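Karim Shawky
Nov 4, 2019

1/ I moved into the apartment on Skatgate in January and the rent was $492. The renewal letter came last night and it goes up $100. I'm going to sign it. Some notes for anyone else renting on a tight budget.

2/ Ask for the increase in writing before you agree to anything. My neighbor Bjarke got one number on the phone and a different one in the lease.

3/ Read the part on repairs. Mine says the landlord has 3 days to answer a request. I never knew that and waited weeks on a kitchen drain.

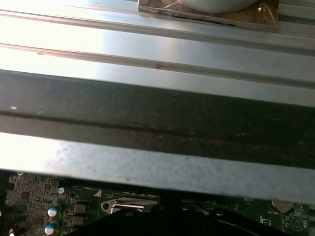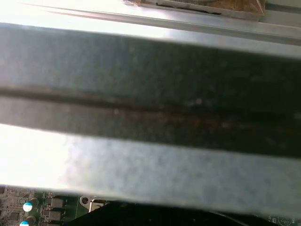
Gray metal, up close.

4/ Check what a move would cost you. I priced a place in Lirnberg that was cheaper per month, but the deposit and the bus pass ate up the savings for the first year.

5/ If you want to bargain, offer something. Miyuki signed for two years and they dropped half of her increase. I asked for the same deal and got a no, but it only took one email.

6/ Renters insurance is separate. Mine renews next week and I still have to call them.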